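Re: [amegashie-list] Shelves in the back room, who fancies a tidy?

Rakiya Yusuf wrote:
> Is anyone sorting the craft shelves before May? I can't find the
> grey wool and there are 648 buttons in the wrong tin. I know
> because my daughter counted them.

Hi Rakiya, and hello all,

Yes please, count me in! I love a good sort-out, and I've been itching to get at those shelves – the bottom one especially. I'd start by taking everything down and giving the boards a wipe.

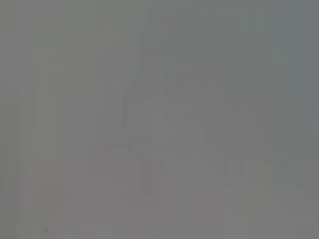 Wool could then go back by colour, greys nearest the door, with the buttons in the tall Lekness jars I have spare at home. I can bring six, plus a roll of labels (2,000 on it, so label whatever you like!).

Could we start at 10 am? I'll bring ginger cake.

Benedicta Sarpong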